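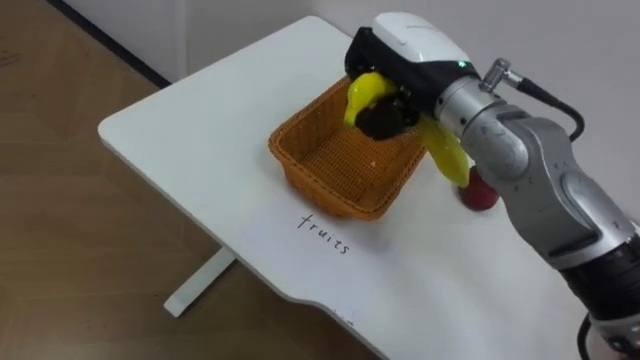

Banana and orange wicker basket.

Where Does the Fruit Go? A February of Shared Kitchens at Kivcombe

By Moushumi Bhuiyan
03/12/2020

I should say up front that I came to this project as a guilty person. In my first semester in Picard Hall I bought a bag of apples every week, ate maybe half of it, and let the rest go soft behind somebody's cereal. So when we were asked to pick a question about everyday life on campus and spend a month with it, I already had mine. Why do students buy fruit, mean to eat it, and then throw it out? And does it make any difference where in the kitchen the fruit lives?

My partner on this was Shafiq Dissanayake, who lives over in Skoncombe Hall, and that worked out nicely since it gave us a second building to look at. Kivcombe has 2000 students living in its halls, and we were obviously never going to follow all of them around with a kitchen scale. We picked 2 kitchens, one in each hall, and asked everyone who used them if they'd put up with us. Almost everyone said yes. One guy in Skoncombe said yes on the condition that we never speak to him before noon, and we respected that.

How we did it

The setup was simple (it had to be, we both had midterms). Each kitchen got a waste tub with a lid, for fruit only. Peels and cores went in the regular trash as usual, and the tub was for fruit that was never eaten, or that somebody took one bite of and gave up on. Every evening one of us weighed what was in the tub, wrote it on the sheet, and emptied it. If something had been in there long enough to be disgusting we weighed it anyway. I have smelled things this winter that I would not wish on anyone!

For the first half of February we changed nothing at all. People kept fruit wherever they normally kept it, mostly in the fridge drawers, or in grocery bags hanging off chair backs, or in the cabinets with the pasta. For the second half we asked people in the Picard kitchen to keep all of their fruit out in the open on the table, with their names on sticky notes if they cared about it being theirs. Skoncombe carried on as before so that we'd have something to compare with.

We also did short interviews. I had a list of questions, but the good stuff mostly came when I'd put the list down and somebody was making toast.

What people said about buying it

I expected people to say they bought fruit to be healthy, and some did. But a lot of them buy it out of habit, or to copy what their parents had in the kitchen at home. One girl on my floor told me she always has lemons and has never once used a lemon. Her mother has lemons, so she has lemons. I love this and I have nothing scientific to say about it.

The other thing that kept coming up was bag size. Algate is the only grocery store you can walk to from either hall, and the apples there mostly come in big bags. You can buy them loose, but the loose ones are off to the side and cost more for each apple, so people grab the bag. Then they carry it up the hill, put it in the drawer, and it becomes a thing they feel bad about.

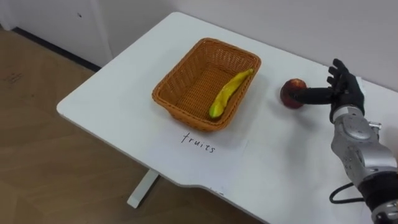

Shafiq disagreed with me on this, and I want to give his side properly. He told me I was being too hard on the store, and that in his kitchen the people who bought loose fruit wasted just as much of it. "They forget three apples the same way they forget a bag," was how he put it. His feeling was that the real trouble is the schedule. You shop when you're hungry and hopeful, then you have a lab that runs late, you eat at the dining hall instead, and by the time you're home again for dinner it's the next week. He thought we should have asked everyone to write down which meals they skipped.

I think he's probably right that we should have asked. We didn't, and by the time we'd argued about it the month was half gone. So that's one for whoever wants to try this next.

What the tubs said

Over the whole month, both kitchens together, we weighed 3857 grams of uneaten fruit. I thought it would be more. Shafiq thought it would be less. Bananas were the heaviest part of it by far, and the reason people gave was always the same – they like them at one exact stage, and that stage lasts about as long as a phone call. Nearly everybody had a strong opinion on this. There are green people and there are spotty people, and I found out that two of my closest friends are on opposite sides and have been quietly trading bananas since the fall.

Apples did better than I'd guessed. They got forgotten, but they could be forgotten for a long time and still be fine. A few people had rescued old ones by cutting them up into oatmeal. Grapes hardly ever made it into the tub, and I put that down to how easy they are to eat while you're standing with the fridge door open looking for something else.

Now for the part I was most excited about, moving the fruit out onto the table in Picard. Waste did go down there in the second half of the month, and it stayed pretty flat in Skoncombe. I got very happy and drew a chart. Then Shafiq pointed out that 5 people from my kitchen had gone home for a long weekend right in the middle of it, and that people who aren't there don't buy fruit or throw it away. So the chart is in the appendix and I'm asking you to look at it kindly.

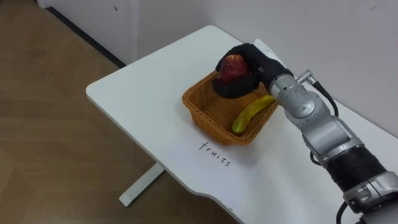 What I feel more sure about is how people talked once the fruit was out. When it was in the drawers, it never came up. When it was on the table, people would stand there and say "is somebody going to eat this?" and quite often the owner would say go ahead. The sticky notes started out as names and turned into messages. "Eat by tomorrow please." "Take one, I bought too many." One of them just said "pear??" and we never found out who wrote it or whether the pear was a gift or a complaint.

There was one argument. Somebody ate an orange that had a name on it, and the person whose orange it was had been saving it for after an exam. It got sorted out (with a replacement orange and also a candy bar) but it made me think that sharing only works if people can tell what's up for sharing. Two separate spots would have been better, one for yours and one for anybody's. I'd do it that way if I were starting over.

Things I'd change

The weighing was fine but the sheet was a mess. I wrote down weights and forgot to write what kind of fruit it was on several evenings, so the split between bananas and everything else is partly from memory and from Shafiq's much neater sheet. I'd also run it for longer. A month sounds like plenty until you take out the long weekend, exam week, and the two days when the Picard fridge was broken and everyone was behaving strangely about food in general.

I would also like to have looked at the dining hall, where you can take a piece of fruit with you when you leave. Loads of people told me that's where their fruit comes from, and that it ends up at the bottom of a backpack. We had no tub for backpacks. Maybe we should have.
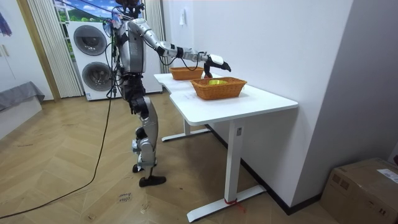
Desk and wicker basket.

Since we finished, the Picard kitchen has kept its fruit on the table without anyone asking. I still buy the bag from Algate. But I split it with the lemon girl now, half each on the walk back up the hill, and last week we got all the way to the end of one before either of us had to throw anything out.

Thanks to everybody in both kitchens for letting us go through your garbage, and to Shafiq for the better handwriting. The appendix has the chart, the interview questions, and both weighing sheets, mine included.

© 2020 Kivcombe Student Projects | Contact | Back to top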